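Shop > Help > Questions about renting a kitchen place

Products Kitchens Prices Questions Contact

Ruvach Shared Kitchen: questions we receive often

We rent kitchen places by the hour to small food makers, mostly people who bake, cook jam or prepare lunch boxes. I have collected the questions from our mailbox and answered them as clearly as I can. If your question is missing, please write to Ville Laaksonen.

How do I book a place?

You choose the kitchen and the hours in the calendar, then you pay a deposit of 60 dollars. The deposit comes back to you after your first month. A booking is confirmed when you get the message with the door code, so please do not come before this message.

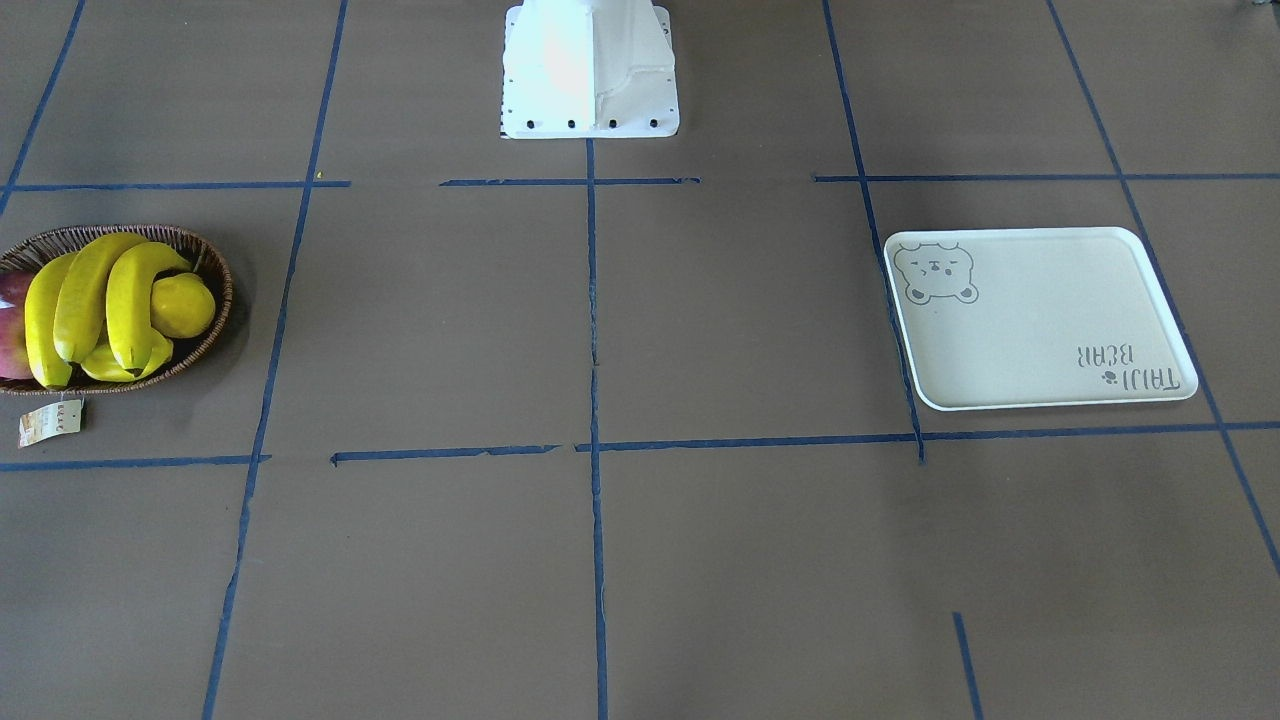 What is the smallest time I can rent?

Three hours. This includes the cleaning at the end, so if you need three full hours for cooking you should book four. Many new renters forget this and then they wash their pots in a big hurry.

Which kitchens do you have?

There are two. Prisetti is the large one with the deck ovens and the big mixer. Mfaume is smaller and has no oven, only burners and a steam kettle, and it costs less. For jam, sauces and soups Mfaume is fully enough.
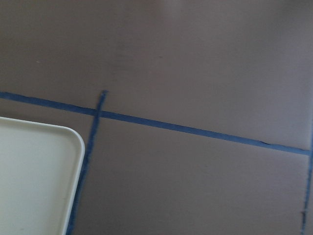 In both kitchens the refrigerator shelf is included in the price, one shelf for each renter. A second shelf costs 40 dollars for a month. Freezer space must be asked separately, and in May it is usually full already, when the ice cream makers start their season.

Do I need my own permit?

You need your own food handler card and your own insurance. We send you a letter which says that you rent from us, and you attach it to your permit application. The county answers the applications, we have no influence on how long it takes.

Can I store dry goods?

Yes, in closed boxes with your name and the date on the lid. Paper bags of flour on the floor are not allowed, also not for one night. If a box has no name we put it in the corridor on Tuesday, and after one week we throw it away.
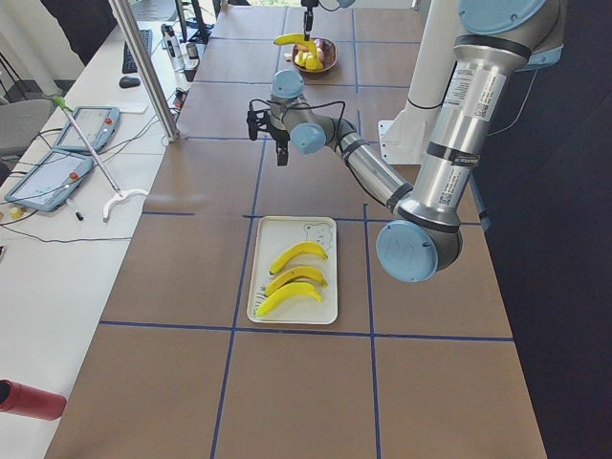

Beatrice Urio wrote to us that the label rule was annoying in the first weeks, but that she now finds her sugar much faster, and she asked for more hooks near the shelves. The hooks are ordered.

How many portions can I make in one shift?

This depends on your recipe. One renter fills 156 jars in a long morning in Mfaume. In Prisetti a team of two can bake 500 small rolls before noon if the dough was prepared the evening before.

What about waste and fruit peels?
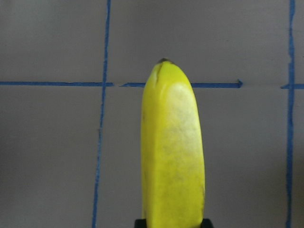 The green bin is for all plant waste and it is emptied every morning. Please cut large pieces, and take off stickers and rubber bands first. A banana peel can go in whole, also with the small dark tip at the end, but mango stones and coconut shells belong to the gray bin. Oil goes to neither bin, it goes in the can beside the back door.

Can I cancel?

Until two days before your shift you can cancel without cost. Later than this we keep half of the price, except if another renter takes your hours.

Where can I buy boxes and jars?

Most of our renters order together from Ralinow, with one delivery each month. The list hangs beside the sink in Prisetti. Write your order and your phone number on it, and pay when you pick up.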